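We use cookies to make this site work and to see how it is used. Accept all | Manage preferences

Nidisia Hedgerow Survey: progress report to the Nägeli Fund
Apr 20, 2025

You asked for a short report this time, after the last one ran to 32 pages and an appendix on gates. I have done my best.

We set out to walk and record 48 miles of old hedge in the Simach valley before the end of the grant. We have walked all of it, parts of it twice, owing to a map that had the river on the wrong side. The written records are less far along. Of 1,398 hedge sections, 691 are checked and entered. The rest exist in notebooks, in four people's handwriting, one of them mine.

Hazel and blackthorn are doing better than the old parish survey led us to expect. Elm is doing exactly as badly. We found two long stretches that the survey marks as "lost", both alive and in good health, and one marked "excellent" that is now a car park.

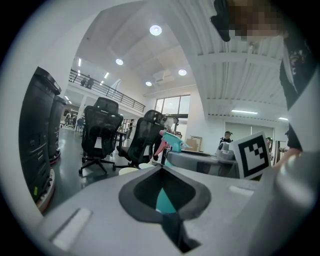

Hokoden Countryside Group, Field Records Team

Landowners have mostly been kind. One refused us access in writing, then rang to ask why we had not been round. His hedge has spindle in it and he would like this noted, so I am noting it.

Spending is within budget except for boots, which we put down as one pair each. Thorns had other ideas. I have moved the difference from the line for printed leaflets, as the leaflets still say the survey ends last September and we were not going to hand them out anyway.

Before the next payment we plan to finish the entry work, go back to the north lanes for the sections missed in the rain, and send each farm a copy of its own results. We would be grateful for a decision on the second training day, which I asked about in my last report, on page 29.

Tharushi Thambiah
Survey lead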